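Handheld gripper jaw closes on its own after a few minutes of use — safety problem or just a nuisance?

Posted in Automation & Hobby Robotics > Faults and Repairs

Hafþór Kárason

I look after a set of handheld grippers at a small shop. You squeeze a trigger, two fingers close, and a tracker on top records where your hand went so that a robot arm can be disappointed by it later. We bought the bodies from Jastetti and the little motor boards came from Clolteck, which means that each of them has a very good idea whose fault everything is.

The fault: after a while in use, one of the grippers closes its fingers without the trigger being pulled. It doesn't slam. It closes the way an elevator door closes on someone you don't like, slowly and with full commitment, then sits there pushing until you cycle the power. So far it has pinched one thumb (mine, no blood, some language) and crushed a paper cup.

What I have so far:

It happens on one unit most of the time. A second one did it once, in August, and has been perfectly behaved ever since, so I trust it less.

It never happens in the first minutes after power-on. I ran a log of trigger position and jaw position across 126 open-close cycles. The trigger reading sat at zero when the fingers were open, as it should, up to cycle 67. After that it started to creep. By cycle 100 the trigger was reading 18 percent with nobody touching it, and shortly after that the jaw shut.

I have swapped the battery and reflashed the board. I have also re-zeroed the trigger, and that fixes it completely for as long as it takes me to tell someone that it's fixed.

Jastetti support says the board is drifting. Clolteck support says the trigger sensor is drifting and asked me to confirm that the device is plugged in. It is a battery device.

My boss would like to know if we can keep using it "if people are careful." I would like an opinion from somebody who doesn't sell me parts.

Ghoneim_bench

Sounds like a bad ground. Check your grounds.

Comment from Hafþór Kárason: Checked the grounds. They were ground.

Comment from Ghoneim_bench: Check the connector too then.

Kaj Mikkelsen

Stop using that one today. I'll get to the drift, but take the boss's question first, as it has a short answer.

"If people are careful" is what gets written in the accident book. A device that moves without being told to is faulty even if it moves slowly and even if the only casualty so far is a cup. Tag it, pull the battery, and put the two of them in different drawers. I say different drawers from experience. If they share one, a helpful colleague will reunite them before lunch.

Now the fault. You've done most of the work already, and your log points at the trigger side. If the motor board were misreading the jaw, you'd see the jaw number wander while the trigger stayed put. Yours is the other way around. The board is being told 18 percent, and it is doing as it's told.

Triggers in this class of device are very often a small magnet on the trigger arm and a sensor on the housing that reads how close the magnet is. If yours is built that way, two things give you the slow creep. One is heat: the motor warms the housing and the reading shifts. The other is mechanical: the magnet is glued in and the glue has let go, so each squeeze leaves it resting a hair further along. Re-zeroing hides both of them for a while.

To tell them apart, do this on a bench with the fingers off or the motor unplugged:

Leave the trigger alone and warm the housing with a hair dryer on low, a hand's width away. Watch the number. If it climbs and then comes back down as the housing cools, you have a temperature problem.

Let everything go cold, then squeeze the trigger a hundred times with the motor still disconnected. If it climbs now, it's mechanical. Open it up and poke the magnet with something that isn't steel. (I used a steel tweezer once. The magnet and I are no longer on speaking terms.)

If neither one moves it, I'm wrong and you should look at the supply to the sensor while the motor is pushing against something. A sagging supply can look exactly like drift. In that case our friend above gets partial credit.

Then there's the part that bothers me more than the magnet. The board saw a trigger that never returned to zero and thought nothing of it. Whatever turns out to be loose, I would want these in the firmware before the gripper goes back into anyone's hand:

A dead band at the bottom of the trigger range, big enough that a small offset does nothing. It would not have covered your 18 percent forever, and it shouldn't, but it buys time.

A plausibility check. If the trigger hasn't been back to its rest value in some sensible stretch of time, open the jaw, cut the motor and beep. People will complain about the beep. Leave it in.

A limit on how long the motor may push at stall. "Until you cycle the power" is a terrible answer to "how long does it squeeze."

And a way to get the thing open when the electronics have lost interest. On ours you can back the fingers off by hand with the battery out. If yours can't be moved with the power off, that's worth another email to Jastetti, ideally one with your thumb attached. A photo of it, I mean.

One practical point about the room. We run ours with several people working along one long table, and when one gripper misbehaves it is quite hard to say afterward which one it was, particularly if they're all the same gray. We went through a week of quarantining the wrong unit. Paint a stripe on each, write a number on it, anything you can read from the other side of the table.

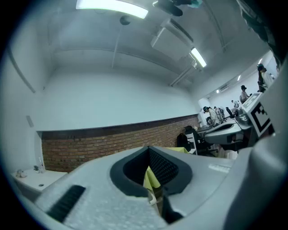 Our room, with one gripper in the foreground and a second on the table at right, marker card and small screen on top.

As for the two vendors, send both of them the same log in the same email, with each other in copy. I did that with a Clusow controller and a third-party encoder a while back. They had been blaming each other through me for a month, and once they could do it directly they got bored very quickly and one of them shipped me a new part. There was no letter with it. I took it as an apology.

Comment from Hafþór Kárason: Did the hair dryer. The number didn't budge, though the bench smells of warm dust now. Did the cold squeezes with the motor unplugged and it started creeping well before I got to a hundred. Opened the handle. The magnet can be pushed back and forth in its pocket with a toothpick. There's a ring of something yellow in there that I assume used to be glue.

Comment from Kaj Mikkelsen: That's your culprit. Clean out the old stuff, use a proper two-part epoxy, and give it a full night before you zero it. Superglue will hold until the next time you need it to. And open the second one while you're at it, the one that only did it once.

Comment from Hafþór Kárason: Opened the second one. Same yellow ring, magnet still holding if you don't breathe on it. Both are now in the drawer. Batteries are in the other drawer.

Comment from Kaj Mikkelsen: And the stall limit?

Comment from Hafþór Kárason: Clolteck says there's a setting for it. It ships turned off. They said most customers prefer it that way.

pinchpoint_pete

We had the same symptom on a completely different gripper and it was the trigger return spring, so look at that as well while the handle's open. Ours had been put in backward at the factory and only pushed the trigger most of the way home. New spring, a few cents, problem gone.

Also wear gloves? Thin ones. Not as a fix. I just don't like reading about thumbs.

Comment from Kaj Mikkelsen: Good call on the spring. I'd skip the gloves if there's any chance of the fabric getting pulled into the finger linkage. Pulling the battery does more for the thumb.

Comment from Hafþór Kárason: Spring is in the right way around on both. I checked against a new one from the spares box, and the new one is in backward. Writing to Jastetti now.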